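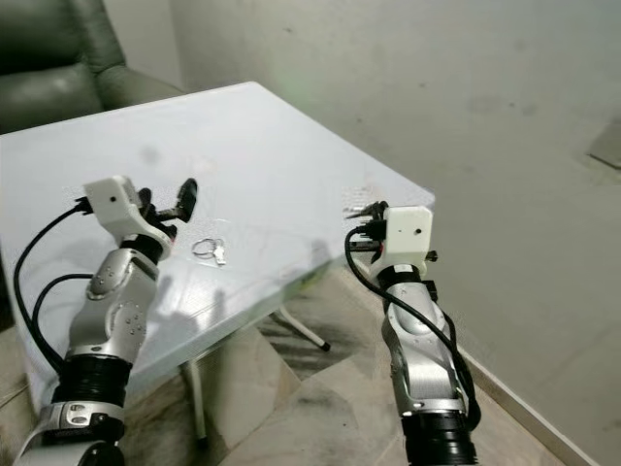
Oltside Lending Rooms
Progress report to the Cotville Neighborhood Fund
Prepared by Aniela Szewczyk, 12/8/22

Keys and access

The largest part of this period's work was sorting out the keys. When we took over the building we were handed a box of 242 keys, many of them on rings with no tag. Hüsnü Gökçe and Zdeňka Trnka tried them against every door, cupboard and locker on both floors. They matched all but 59. Those have been bagged and kept in the office until the upstairs store is cleared, as there are two metal cabinets behind the shelving that we have not been able to reach.

Each matched key now has its own ring and a number in the key book. Members borrowing a room sign for one ring with one key on it. Before this we gave out bunches, and a lost bunch meant changing several locks at once. Two single keys have gone missing under the new system. One came back by mail. The other was for a locker, and we replaced the lock from the small repairs line.

The front door is still on the old lock. Sernthorpe quoted $423 to replace it and cut new copies. We had budgeted $350 and would like to move the difference from the signs line, which is underspent. Please let us know if this needs a formal request.

Rooms

The ground floor rooms opened to members in November. The sewing room is the most used, mostly in the evenings. The music room is quieter than we planned for, partly due to the radiator, which has been reported to the landlord twice. Birsen Yaman has moved the Saturday group into the sewing room until it is fixed.

Membership stands at nearly 50 households. Ertuğrul Işık has kept the sign-up desk open one evening a week, and most new members have come through that. The Tatlı bakery next door has agreed to hold a spare set of keys for the days when the office is closed. We have written down who may collect them and what they need to show.

Delays

The upstairs store was due to be cleared by the end of November. It is about half done. The old shelving is bolted to the wall and has to be taken apart in place. We now expect to finish in January and will try the remaining keys then.

Next period

Replace the front door lock, once the budget change is agreed.
Finish the upstairs store and open the two cabinets.
Print the key rules in larger type for the hallway.
Check the key book against the hooks at the end of each month.

The spending sheet and a copy of the key book index are attached.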